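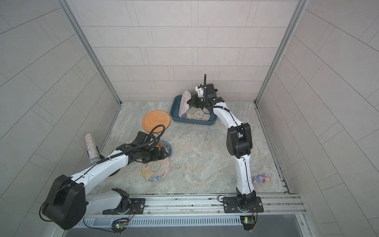 Photo: Wilson Restrepo

The premiere of Dulline was held at the Kenside, which has 300 seats and one working toilet. Milagros Pacheco had directed it, written it, and lent it her mother's car, which dies in the second act.

"Twelve people walked out," said Escobar, her producer, sliding in beside her.

"That was the cast. They have a bus."

On screen, the lighthouse keeper was peeling an orange. He had been peeling it since November, when they shot the scene, and Milagros now saw that she should have given him a smaller orange.

The distributor, a woman from Zorka Pictures, sat two rows ahead. She had written one word in her notebook and underlined it. Escobar leaned so far forward to read it that he got his chin on a stranger's hat.

"Well?" Milagros whispered.

"Either 'bleak' or 'break.'"

"Break as in breakthrough?"

"Break as in she wants one."

The car died. Somebody sobbed, and Milagros recognized her mother.

When the lights came up there was applause, the kind you give a pilot. The woman from Zorka shook Milagros's hand and said she had never seen anything like the orange. She offered $2,375 for the whole film, or 80 dollars more without the lighthouse.

"But it's about the lighthouse," Milagros said.

"Is it?" said the woman, and wrote that down too.

Escobar was already looking for a pen.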